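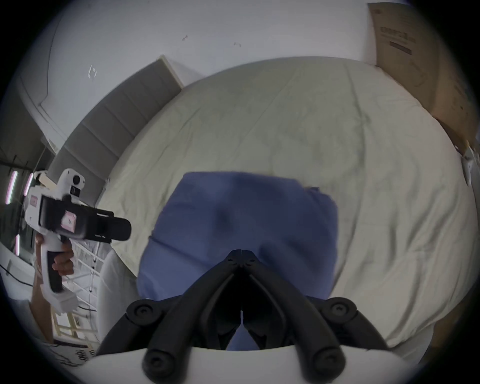 Blue cloth on the cream sheet

kbisht_92
Right, I'm on my third go at the "one cloth a day" method everyone on here swears by. You leave a cloth on the bed, wipe down whatever's nearest each morning, fold it, done. Mine spends its life crumpled. The sheet has creases and a few greyish smudges on it as well, and I don't see how a folded square of blue cloth is going to change that. Has this worked for anyone past the first fortnight?

Uniyal
Worked for me. You need to fold it the moment you've used it, in half and in half again. Takes seconds.

satish_rana
Does it though? I read all 136 replies on the big thread in December and most of them were from people who'd started that week. Come back in a year.

Uniyal
I've been doing it for two years, Satish.

satish_rana
Fair enough, that's one.

Cornenov
What bothers me more is the sheet. A pale sheet shows everything. I wouldn't put a used cloth anywhere near it, folded or otherwise. Are the smudges marks or just shadow?

kbisht_92
Couldn't tell you. Some went when I smoothed the sheet flat, some didn't. I've washed it at 40 and I'm not boiling it on the word of a forum.

Visedis
Blue cloth on cream bedding is asking for trouble if the dye isn't fast. Rub a damp white hankie on a corner and see if it picks up colour.

Cornenov
Seconded. I lost a pillowcase that way.

Kultis
Disagree with the lot of you. It's a bed. You sleep in it. Pull the sheet tight, chuck the cloth in a drawer and get on with your day.

Uniyal
Then it isn't the method, is it?

Kultis
No, and I've saved myself the bother.

kbisht_92
I'm leaning towards the drawer. Will try the hankie test tonight, though I reckon I'd have noticed by now if it ran.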